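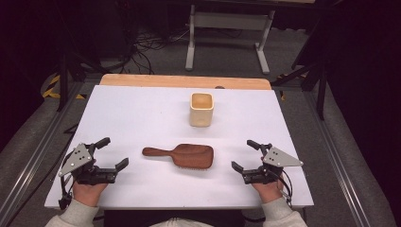

Food & Home

Fustness farm kitchen adds summer supper nights

Thu 26 May

The Nzioka farm kitchen in Fustness will serve supper outdoors three nights a week starting in June, with a short menu of burgers, bean salads and whatever vegetables are ready that day.

Suppers will run Wednesday through Friday on the grass behind the farm store. Seating is at shared tables, with room for 45 people a night. The price is $24 a person and covers a main dish, two sides, a drink and dessert. Children under 3 eat free.

Atieno Obura, who runs the kitchen, said the idea came out of the winter soup lunches, which began in December and filled up most weeks.

"People kept asking what we were going to do when it got too warm for soup," Obura said. "I like cooking outside and I like going home before nine, so supper made sense."

The first menu lists a turkey burger with sharp cheddar and pickled onion, a black bean patty, and grilled chicken thighs with lemon. Sides include a three-bean salad, oven fries, slaw with cider dressing, and cucumbers in yogurt. Dessert for the opening week is rhubarb crisp. Strawberries will replace the rhubarb once the farm's own crop comes in, Obura said.

The turkey burgers are made from ground thigh meat with grated onion and a spoonful of mustard mixed in. Obura said she shapes them in the morning and chills them until service. They will be cooked on a flat griddle -- the kitchen tried them on an open grate last fall and too many stuck.

Much of the cooking will be done on a gas griddle from Flamier that the farm bought in April. The griddle and a covered work area cost $3000, which was paid for out of soup lunch sales. Bread and buns will come from Tonex, the bakery on the south side of town, which also supplied the lunches.

Diners should expect a plain setup. There is no table service. Guests order at the store window, take a number and pick up their plates when called. Beer and wine will not be sold, and guests may not bring their own. Iced tea, lemonade and coffee are included in the price.

A meatless main will be offered every night. Buns without gluten are available if requested when booking, though Obura said the kitchen handles flour all day and can't promise that any dish is free of it.

If it rains, supper moves into the packing barn, where there is less space. On those nights walk-ups will not be taken and people with bookings will be seated first. The farm plans to post the decision on the store door and on its phone line by 3 p.m.

Service starts at 5 p.m. and the window closes at 7:30. Bookings can be made at the store counter or by phone during store hours. Ten seats each night will be held for people who come without a booking.

Parking is in the gravel lot on the west side of the store. The lane past the greenhouses is used by farm trucks and will stay closed to visitors during supper. Dogs are allowed on the grass if leashed, but not in the barn.

The suppers are scheduled to run through the end of August.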